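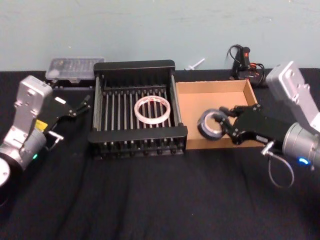 水切りラックをテープ置き場にするのって変ですか？

投稿者：まめだぬき　2026年8月10日

作業台の上がいつもごちゃごちゃで困っています。趣味の発送作業（編み物キットを小分けにして送っています）で使うガムテープや透明テープの置き場所がなくて、とりあえず台所で余っていた黒い水切りラックを台に置いてみました。Atbergというお店で5月に買ったものの、うちの流しには大きすぎたんです。返品も面倒で……。

隣には浅い段ボール箱を、ふたを開けたままぴったりくっつけて置いています。透明テープはラックに寝かせて、濃いグレーのテープは箱のほう、というつもりなんですが、気がつくとどっちにもどっちも入っています。奥にはふたつきの透明ケースもあって、小物はそっちです。

困っているのは次の2つです。
・テープを寝かせると場所を取る。幅50ミリのを5個持っているので、全部寝かせるとラックがそれだけで埋まります。
・立てると転がる。棒と棒の間にうまくはまるときもあるけど、取るときに隣のまで一緒に倒れます。

台には黒い布を敷いています。ラックも黒いので、はさみなんかを置くとすぐ見失います（笑）。専用のテープスタンドを買うべきでしょうか？できればお金はかけたくないです！

投稿者：とうふ三丁

変じゃないです、うちも似たようなことしてます！私は食器用じゃなくて本立てですけど。

まず一回、ラックも箱も全部空にしてみるのがおすすめです。物が入ったままだと「ここに入るかな」って隙間探しになっちゃって、結局元通りになるんですよね。 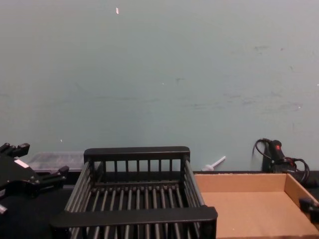 空になったら、ラックはテープだけ、箱はこれから詰めるものだけ、と決めちゃいます。テープは箱に入れない。私はこれを決めただけでテープを探す時間がほぼなくなりました。

立てると転がる件は、突っ張り棒の細いのを1本、テープの芯に通してラックの前と後ろの枠に渡すといいですよ。枠に乗せるだけだとずれるので、両端を結束バンドか紐で留めてください。ただし真ん中のテープを取るのに棒を外さないといけないので、いつも使う2個は手前に通すこと。残りは引き出しでよくないですか？5個いっぺんに使う日ってそんなにないと思うので……。

あと布、テープの切れ端がくっつくと毛羽だらけになりませんか？うちはそれで布をやめてカッターマットにしました。好みですけど。

投稿者：ねこぜ

Enentのテープスタンド買ったほうが早い。

投稿者：梱包10年目

横から失礼します。Hornuvthorpeの雑貨店で発送係をやっていて、今年で10年目になります。

突っ張り棒の案、いいと思いますが、テープの芯の内径がメーカーで違うことがあるので、細めの棒のほうが無難です。うちで使っているEggerの紙テープは芯が小さくて、最初に用意した棒が通りませんでした。

それと、寝かせるなら透明テープは縁にほこりがつきます。ラックは底が棒だけなので下に溜まりにくいのはいいところですが、長く使わないものは袋に入れておくと縁がきれいなままです。

箱とラックの並びは、利き手側に箱でいいんじゃないでしょうか。テープを反対の手で取って、利き手に持ち替えて貼る。慣れるまで少しもたつきますが、手が交差しないので楽ですよ。左利きの同僚は全部逆に置いています。

見失うはさみには、持ち手に明るい色のマスキングテープをひと巻きしておくと黒い布の上でも見つかります。

投稿者：まめだぬき

みなさんありがとうございます！突っ張り棒、押し入れに細いのが余っていたので今夜やってみます。はさみには黄色いマスキングテープを巻きました。スタンドは、棒がだめだったら考えます。布はもうちょっと粘ります、気に入ってるので！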